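We got to the Gindico open day a little after the doors opened, which was a mistake, because every other family in Sakcombe had the same idea and the parking lot was already full. I ended up leaving the car 7 blocks away by the feed store and walking. My sister had the tickets, my nephew had the snacks, and I had the umbrella we never used.

If you haven't been, Gindico makes packaging. Bags, pouches, liners, sleeves, the crinkly stuff your new lamp comes wrapped in. They open the place up one day every May and I have been meaning to go for years! I love watching things get made. I would watch somebody make staples.

The tour started in the roll store, and wow, it smells like a new shower curtain in there. Our guide was Konrad Oberholzer, who has been on the floor for 16 years and talks with both hands. He let the kids push on one of the big rolls to see if they could budge it (they could not, and my nephew gave it a really good try). Then we went through to the bag line, where the film comes down off the roll, gets folded, sealed and chopped, and lands in a tray. Konrad pulled one off and passed it down the group. It was still warm, and everybody did the same thing, which was put a hand inside it.

We had 14 people in our group and there was a fair bit of standing around in the hallway while the group ahead finished up. I'd wear better shoes next time. I'd also eat first, because the coffee cart was outside by the loading dock and once you were in, you were in. My nephew's snacks did not make it past the roll store.

My favorite stop was the bench room at the back. It's where they look at samples, and it was so much quieter than the line. Malcolm Blackburn runs it and he clearly likes company. He had us crumple different films next to our ears with our eyes closed and guess which one was thicker. I got it wrong every single time! The thin stuff is louder, or at least the thin stuff he gave me was. He said customers complain about noise more than almost anything else, and that they had 374 emails last year about one snack pouch for a company called Movard.
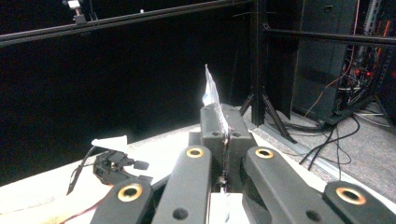 He also showed us how a crease stays in some plastics and sort of relaxes out of others. You scrunch it, let go, and wait. My sister, who irons pillowcases, had a lot of follow-up questions and we nearly lost the group over it. Malcolm said the creases are what catch the light and make a package look cheap on a store shelf, and now I can't stop seeing it at the supermarket.

Last stop was the little shop by the exit, where I bought a box of freezer bags and a tote made from Hadgu film offcuts. The handles are a bit short for my shoulder but I've used it twice already. We were back at the car by lunchtime and had grilled cheese at the place across from the feed store. Get the pickles.

4 comments

dottie_m
We were in the group behind you I think! My kids are still crumpling things next to my ears.

RayP
Is the shop open the rest of the year or only for the open day?

Reply from the author
Only the open day as far as I know, Ray. The lady at the register said to call the front desk if you want a tote.

lunchbox44
Agree on the pickles.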